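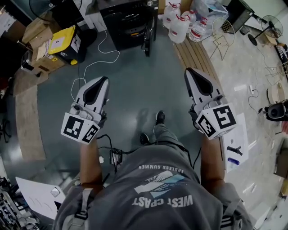 Grey sweatshirt with a chest print in white and light blue.

Section 4: Pressing your first sweatshirt

You've set up your Veredby press, it has passed its warm-up test, and now comes the fun part! Sweatshirts are a lovely place to start. The cloth is thick and forgiving, and a big chest design looks great on it. These steps are for cotton or mostly cotton sweatshirts with Skellari transfer film. For nylon, fleece and anything stretchy, turn to Section 6 first.

What you need
Heat press, plugged straight into the wall
Sweatshirt, washed once without fabric softener
Cut and weeded film, one piece for each colour
Cover sheet
Lint roller
Ruler or tape measure

Getting ready

1. Set the dial to 168 °C and the pressure knob to medium. Wait for the green light to stay on.

2. Slide the sweatshirt over the lower plate so that only the front lies on it. Pull the hood, cords and cuffs well clear. Thick seams under the plate lift it at one side and leave you with a faint, half-stuck edge.

3. Go over the front with the lint roller, even if it looks clean. Grey and black cloth both hide fluff very well.

4. Close the press with nothing on the cloth for a few seconds, then open it. You may see a wisp of steam — this is only moisture leaving the cotton.

CAUTION: The upper plate stays hot long after the press is switched off. Keep your hands flat and low when you move the cloth, and never reach across the plate from behind.

Placing the design

5. Fold the sweatshirt lightly down the middle to make a crease, then open it out again. Line up the centre of your design with the crease.

6. Measure down from the collar seam. A hand's width below is a good start for an adult size. Go a little higher if the sweatshirt will be worn with a rucksack, and keep the design narrow enough to sit between the straps. Straps rub, and the outer letters of a wide word take the worst of it.

7. Check that the design is the right way up for someone facing the wearer. Read it out loud if it has words in it. Really, do!

Note: The plate is 33 cm wide. Curved lettering takes up more room than you would think, so measure the arc at its widest point.

Pressing

8. Lay the first colour down, shiny side up, and put the cover sheet over it.

9. Close the press for 15 seconds. Open it in one smooth movement.

10. Let the film cool until you can touch it, then peel from a corner, keeping the film low and flat. If a letter lifts, lay the film back, cover it and press again for a few seconds.

11. Add the second colour in the same way. Always cover the first colour with the sheet so that it never touches the bare plate.

12. Finish with one short press over the whole design. It gives a softer feel and settles the edges beautifully.

Leave the sweatshirt alone for a full day before washing it. After that, wash it cool and inside out, and dry it on a line.

Film left over? Small pieces are perfect for sleeves and labels — see Section 5 for the narrow plate.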